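Rollero Mini Toaster Oven review: five months of small, slightly crispy dinners

Last updated: Apr 10, 2023

14 comments | 38 shares

I bought the Rollero back in November because my big oven takes forever to preheat and I was sick of waiting on it for one piece of garlic bread. I'd been going back and forth between this one and the Dendley, which has a digital screen and costs quite a bit more, and in the end I went with the one that has two knobs. I like knobs! I can work a knob with flour on my hands before I've had coffee.

So, the basics. It's black all over, it sits on my table instead of the counter (my counter is a lost cause), and both knobs are on top of the oven instead of down the front. One is the heat and the other is the timer. I thought I'd hate that and now I kind of love it, because I can see the settings while I'm standing right over it. The markings are tiny, though. White on black, very small, and if you wear reading glasses you'll be wearing them to make toast. There's a little orange light next to one of the knobs and it could be brighter – in a sunny kitchen I have to lean in and squint.

Let me talk about what I make in it. Toast, obviously. Two slices come out even, and if you squeeze in a third the one in the back gets darker, so I swap them around halfway. Frozen hash browns are great. Open-faced cheese sandwiches are fantastic, probably the best thing it does. I tried a small tray of cookies and the bottoms got away from me, but the second batch at a lower setting was fine and I ate every one of them standing up.

And then ham. I've gotten really into warming up a slice of ham or lunch meat for breakfast, just until the edges start to curl, and putting it on an English muffin with mustard. It's so much nicer than the microwave, which turns ham into a rubber coaster. If I'm being good I do it on the little tray. The tray is a pain to scrub, so I'm not always good.
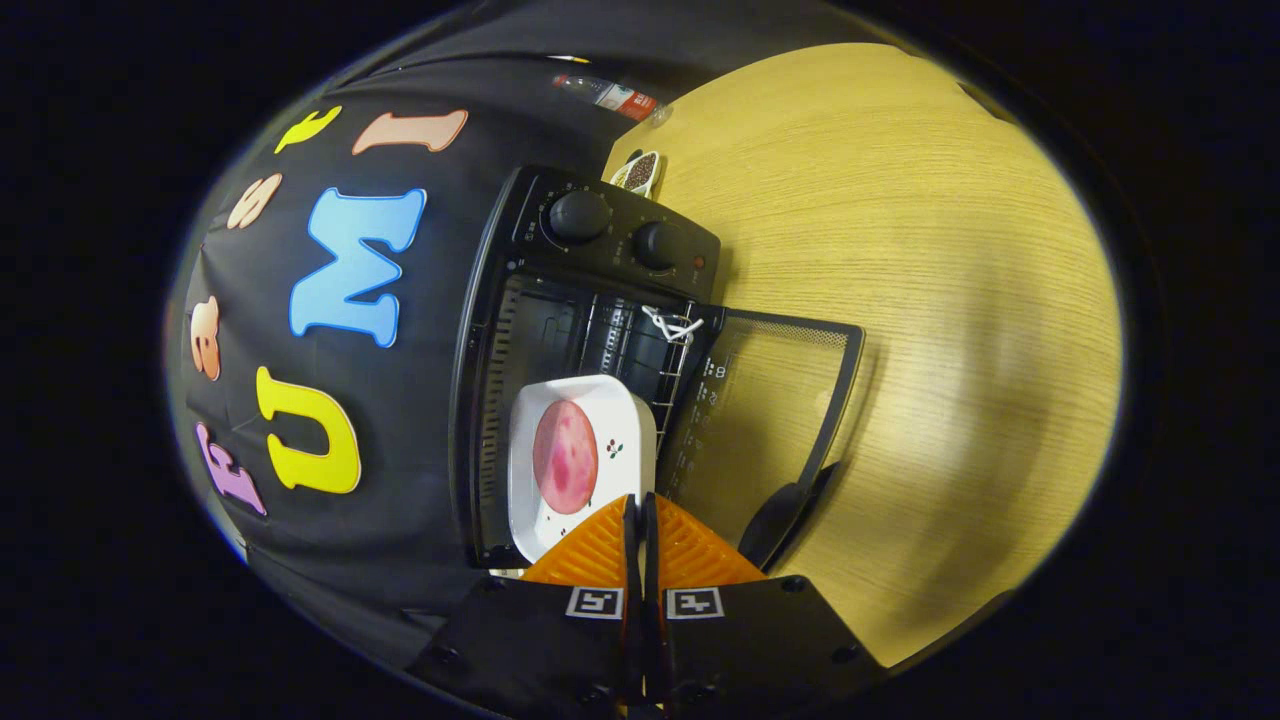

Can you put a regular dinner plate in it? Only if it's small and marked oven safe, and I'd still keep it well away from the heating elements. My everyday plates are too wide for the door anyway, so I use the little side plates, and I let them cool on a folded towel before I touch them.

Cleaning is where it loses a point. The wire rack lifts out and goes in the sink with no drama. The inside walls are another story, with all those slats down the side for crumbs and cheese to hide in. I go at them with an old toothbrush. The glass door drops all the way down flat, so wiping it is easy, but leave yourself some table space in front or you'll be knocking your coffee over every time you open it. Ask me how I know.

The timer ticks. Loudly. My sister's Nava has a quieter one and a nicer ding at the end, but her rack sticks every time she pulls it, so I'm calling that a tie.

Would I buy it again? I think so, for a one- or two-person kitchen. If you're feeding a family you'll outgrow it by the first weekend, and you should look at something like the Skellbridge with the two shelves. For me and my muffins it's plenty. I'd give it four stars, and I'd go to four and a half if they printed the numbers bigger and put the crumb tray somewhere I could reach it without tipping the whole oven forward.

14 comments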